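**Ticket 2864 - Mesa con tapa de ratán: los vasos se quedan inclinados**
Estado: en curso
Abierto por: Chiamaka Onyeka
Asignado a: Chang-ho Geum

**Viernes, 9:40 - Chiamaka Onyeka**
La mesa cuadrada Silleo de la sala cojea. Además, los vasos de plástico con pajita no asientan bien sobre el trenzado y dos veces se ha derramado la bebida. Ya probé a girar la mesa y sigue igual.

**10:15 - Chang-ho Geum**
Revisada la estructura metálica. Una pata queda 5 mm corta respecto al suelo. Apreté los tornillos de las cuatro esquinas, dos estaban flojos. La cojera baja pero no desaparece. El ratán está tenso en los bordes y cede un poco hacia el centro. Mientras tanto, dejad los vasos hacia los lados. 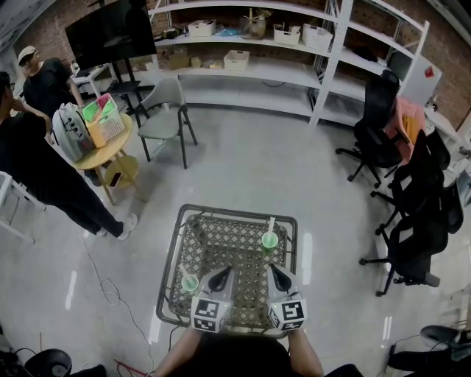

¿Se puede poner un cristal encima del trenzado sin desmontar la tapa?

Con un cristal templado cortado a medida y topes de silicona en las esquinas basta - el marco aguanta el peso y el ratán no tiene que sujetar nada.

**12:30 - Chang-ho Geum**
Pedido a Erkeck un juego de tacos regulables y presupuesto del cristal. Plazo que dan: 14 días. De momento he puesto un taco de fieltro doble en la pata corta.

**16:05 - Chiamaka Onyeka**
Con el fieltro ya no cojea. Los vasos altos siguen bailando un poco en el centro. No cerréis el ticket hasta que llegue el cristal.

Pendiente: confirmar el ancho del marco con Ronaldo Manalastas antes de cortar.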